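Candy on the bed: sorting the lolly stash before it takes over
By Anjana Hettiarachchi
July

Print this page | E-mail this page

If your house is anything like ours, there's a drawer (or a tin, or the bottom of a schoolbag!) where wrapped chocolates go and are never heard from again. I finally tipped ours out on a Monday night and had such a good time doing it that I want everyone to have a go.

First tip, and my favourite: do it on a bed. I know, I know, but a bed is the biggest flat surface most of us own, it's a comfortable height if you kneel beside it, and round things don't roll off onto the floor the way they do on a kitchen bench. Put a clean sheet down first. A pale one is brilliant for this, as dark brown wrappers stand right out against it and you won't find one with your elbow three weeks later.

Spread everything out in a single layer. Don't pile! Small pillow-wrapped pieces love to hide under bars, so pull the bars over to one side before you start on the little ones.

Check the crimped ends. A good wrapper is sealed tight at both of them. If one has come open, eat it today or bin it, and keep it well away from the others in case of pantry moths.

Pick up by the crimp and leave the middle alone. Warm fingers soften chocolate faster than you'd think, and a squashed one sticks to its wrapper for good. Light gloves help if your hands run hot.

Imported sweets deserve a spot of their own. If you can't read the label, take a photo of the ingredients and run it through a translating app, then write the main things (nuts, milk, alcohol) on a bit of masking tape and stick it to the back. Dates can be printed year first, so have a good look before you throw anything out.

For storage I use a flat Sistwood tin with a sheet of baking paper between layers. It holds 26 of the small ones per layer and fits on the pantry shelf above the flour, well away from the stove. Skip the fridge unless it's a real scorcher, or you'll get that chalky white bloom. It's harmless, but it does spoil the colour.

Last of all, shake the sheet outside and run your hand over the mattress for strays before you make the bed again.
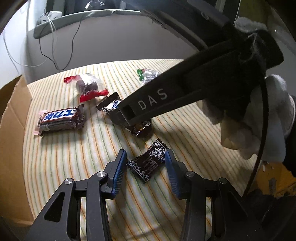
Boyang Long wrote in to say that a big baking tray works just as well if the bed's taken, provided you line it with a tea towel so nothing slides, and that mint ones should never share a tin with plain chocolate, as the whole lot tastes of toothpaste by the weekend.

Contact us | Copyright Urkari Home Pages | Back to top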